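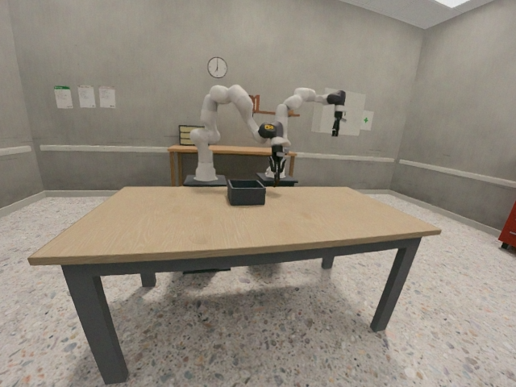 A table is a piece of furniture with a raised, flat top, used for eating, working, playing games, or setting things down. Most tables have four legs, though a top may also rest on a single central column, on a pair of trestles, or on solid panels at each end. Tables are among the oldest kinds of furniture still in daily use.

Etymology

The English word comes from the Latin tabula, meaning a board or plank. Old English had a form of the word for a flat slab or a writing tablet. The older word for the piece of furniture was "board," which survives in "room and board" and "sideboard."

Early history

Small tables of wood and stone were made in ancient Egypt, mostly to keep food and other goods off the floor. Greek tables were often low and light and could be pushed under a couch after a meal. The Romans made larger ones, some with marble tops and carved supports.

In medieval Europe, the usual dining table in a large house was a set of loose boards laid over trestles. It was taken down after the meal so that the hall could be used for other things. Tables with fixed legs became more common in the 1500s, along with draw-leaf tables, whose end sections slide out from beneath the main top.

Construction

The frame of a typical table consists of legs joined by horizontal rails, together called the apron. The apron keeps the legs square and stiffens the top. Some tables add stretchers, which are lower rails running between the legs — useful for strength, but often in the way of the feet.

Solid wood widens and narrows across the grain as the humidity changes. A solid top is therefore attached with slotted screws, wooden buttons, or metal clips that let it move. A top fixed tightly to its frame may split or cup. Veneered panels move much less and can be fastened directly. Metal frames may be welded or bolted together, and bolted frames are easier to ship.

Corners and edges are often rounded, especially on tables meant for schools and family homes. Common finishes include oil, wax, lacquer, and varnish.

Types

A gateleg table has hinged leaves held up by legs that swing out from the frame. A drop-leaf table is similar but may use brackets in place of swinging legs. A pedestal table stands on a central column. Nesting tables are built in graded sizes so that the smaller ones fit under the larger. Console tables are narrow and stand against a wall.

Regional collections

The furniture museum in Wormont holds 134 tables, 19 of them gatelegs. Its catalog, compiled by Ilze Tamošiūnaitė, groups them by the way the top is joined to the frame. A smaller collection at Pamier is made up mainly of farmhouse and workshop tables.

See also

Bench
Desk
Trestle
Workbench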